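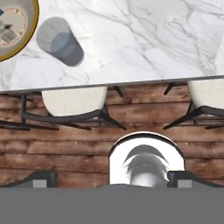 Can a robot learn to tidy a kitchen from examples made entirely inside a computer?

Partly, and the people selling the idea have so far shown more of the examples than of the tidying.

Zodusska said on 3 Apr 2026 that it had finished the first round of its Rindov collection, a set of household tasks performed by a simulated arm in rendered kitchens. Each example is one attempt at one chore, steered by a person at a desk and saved with the view from just behind the gripper. The company says the set covers 81 chores in 14 room layouts. A learning system is then trained to copy what the operators did.

The rooms look good. There is veined marble, there are bar stools pushed in under the counter, and a cup may be lying on its side next to a plate. Looks are the cheap part. A rendered cup weighs whatever the software says it weighs, and it slides on rendered marble the way the software says it should. If those numbers are off, the system learns to pick up a cup that doesn't exist.

Zodusska's answer is that it varies the numbers from one attempt to the next, so the system can't get used to any single cup. That is a common approach and a sensible one. It still leaves open how wide the variation is, and the release doesn't say.

It doesn't say much about failures either. Operators drop things, miss handles and give up. Takex, which supplied the operators, confirmed that attempts marked as failed were removed before the set was counted, but would not say how many there were. A system shown only clean work has no idea what to do after a fumble, and kitchens are full of fumbles.

Then there is the real-world test. The release mentions one, run on a physical arm at Baumgartner's test kitchen over 3 days. The arm tried 38 chores. The results are described as "encouraging," with no success rate, no list of which chores were tried and no word on how often a person had to step in. Asked for the figures, Zodusska said they would come with the second round, and gave no date for that.

None of this makes the collection useless. Simulated attempts cost far less than real ones, nothing breaks, and a layout can be reset in a moment. For teaching a system the rough shape of a job, such as where to reach first and which way to turn, they may be worth having. The release claims a good deal more, promising "home-ready skills" to anyone who licenses the set.

Licensing opens later in April. Buyers would do well to ask for the failed attempts and the Baumgartner results before they sign.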